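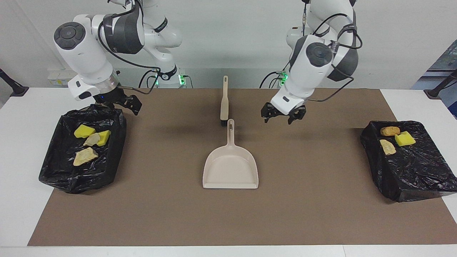 Progress report: the bench at Grindis, second period
To: Wijaya fund, workplace grants
From: Jawad Jadoon, project lead, Plastura
September 8, 2020

Where we are

The two-arm bench is up and in daily use, and I'm very pleased to be writing that sentence! When I sent the first report we had a table, two arms in boxes and a long list of worries. Now the arms are mounted at the back of the table, both grippers work, and the people from the sorting room come by to see how it's getting on (usually with advice, which we want).

As you'll remember from the application, the work we are trying to take on is the tidying that goes with sorting. Stones and sponges come in mixed, they have to be put in the right place, and whatever falls off them has to be brushed up before the next lot. It's dull, it's hard on the back and wrists, and at Grindis it has always been shared out by whoever is least able to say no. We said we'd like to change that last part as much as the first.

What the bench does now

We practise with yellow sponges and beige or tan rocks of different shapes, set out in trays lined with black bag plastic on either side of a brown mat. A dustpan and brush stand in the middle. The arms work from behind the table, so a person can stand at the front and reach everything without leaning past a gripper. Moving the arms to the back was a suggestion from the sorting room, and it has made more difference than any of our software changes.

Since the last report we have recorded 2395 practice runs of picking up and placing. Sponges are going very well. They squash a little and forgive a poor grip. Rocks are harder, especially the flat ones, where the fingers have very little to close on and tend to push the thing along the tray. We have tried coming in from the side and tipping the rock up against the edge, and the second of these looks promising – I'd like another month before I promise anything.

Crumpled plastic is a nuisance. It shines, the folds move when something is lifted, and the vision software sometimes takes a fold for an object. We talked about using plain trays instead. The sorting room said no, the liners are what they use and what they'll go on using, so we're keeping them.

Brush and pan

This is the part I'm most excited about. Sweeping needs both arms at once, one to hold the pan still and one to draw the brush towards it, and for weeks we had them getting in each other's way. We have now logged over 300 sweeping attempts. Picking up the brush by its handle is dependable when it is left standing upright. When it is lying down it's hit and miss. Keeping the lip of the pan flat on the mat while the brush comes across is still the weak point, and most of what gets left behind is left in that gap.

Sturkavitz are helping us with the wrist settings so that the arm holding the pan can press down gently without jamming. Their first set of changes went in last week and I'll report on them properly next time.

What has changed for staff

You asked for this to have its own section, and I agree it should. Each person in the sorting room now has 60 minutes a week at the bench, paid and inside normal hours. At first people mostly watched. Now they set out the trays, start the runs, mark which ones they'd call good enough and stop the arms when something looks wrong. Their idea of good enough is stricter than ours was, and we have changed our scoring to match theirs.

Two people have asked to train as bench operators, and the manager at Grindis has agreed to put the role on the pay scale. I can't overstate how much that agreement has helped the mood. Before it, the question we heard at every meeting was whose hours would go. It still gets asked, and it should be. The written answer from Grindis covers the whole of the grant period and no further, and I have told staff so plainly.

There have been complaints too. The motors make a whine that some people find tiring by the afternoon, and the bench takes up the spot where the morning briefing used to be held. The briefing has moved next door. We haven't fixed the whine.

Money

Spending is within budget. We have 2000 left in the equipment line, and I would like your permission to move it to staff time so that the weekly bench hour can carry on to the end of the period. No new equipment is needed.

Next steps

Finish the tests on flat rocks and choose one way of gripping them.
Check the Sturkavitz wrist settings with the pan held in either gripper.
Start mixed runs, with sorting first and sweeping after, without a person resetting the mat in between.
Write the operator training together with the two people who asked for it.
Hold an open session for all shifts in December, and send you the final figures after it.

If anyone from the fund would like to visit before then, please do – mornings are best, and there is always somebody at the bench who'd be happy to show you round.

Jawad Jadoon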